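How do you buy a robot?

Robots cost money. Lots. So before a team gets one, somebody makes a budget. That's a plan for spending.

Say your class has 500 dollars for robot stuff. What goes on the list?

First the gripper. A gripper is the robot's hand. Say 124 dollars. Then spare finger tips, they get worn out, 18 dollars a set. And a little camera so the robot can see what it's grabing. Big one, 300 dollars.

Add it up. 442! You have 58 left over. Don't spend it yet. Things break.

Now the cheap part, practice things. Robots need stuff to practice on. Boxes are good, tissue boxes, cups, socks. Look around at home first, free is best.

Shufen Zou plans the shopping for the Ondell robot club. Her tip: write down the JOB before you write down the price. Picking up socks? Soft fingers. Reaching into a slot? Thin tips. Wrong fingers = wasted money.

Your turn. Pick a job, make a list, add it up twise.

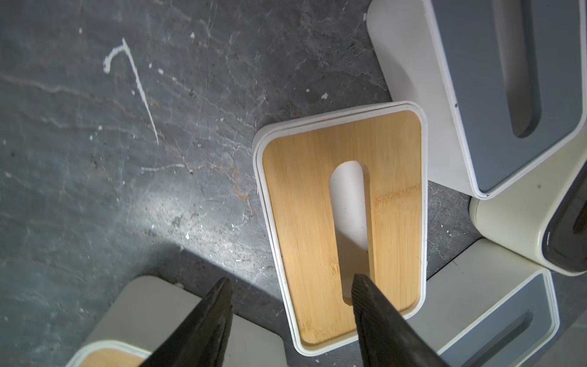 Gripper fingers at work, one tip in the slot of a tissue box.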